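Arm 2 back in service at Mornevcombe

The bowl-stacking cell was down for part of September while the gripper on Arm 2 was taken off, cleaned and refitted. Operators had reported the fingers closing late on thin rims. Selma Kos traced the fault to play in the wrist coupling, where two of the screws had backed out. All were replaced, set with thread lock and torqued to the value on the cell sheet.

The coupling check now falls due every 1000 cycles. It was previously every 3000, a figure carried over from the old Pirnon cell, which ran lighter parts at lower speed. The counter stood at 1165 when the arm was stopped, so the new interval would have caught the fault.

After refitting, the tool center point was taught again and the table height re-measured at four corners. The cable loop on the upper arm was checked through full travel for snagging and left at its existing length. Slavica Papadopoulos then ran 27 nesting sequences at half speed and logged no late closures. 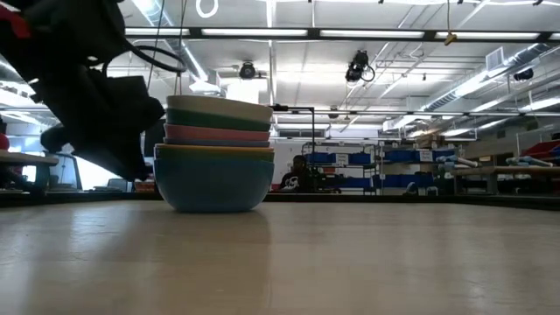
Arm 2 and the nested bowls, gripper beside the blue bowl at the bottom of the stack.

Two points for shift leads. The speed override stays at half until the Gunham spares arrive – please do not raise it from the pendant. Wipe the tabletop with a dry cloth only, and enter any late closure in the Zupan log with the cycle number.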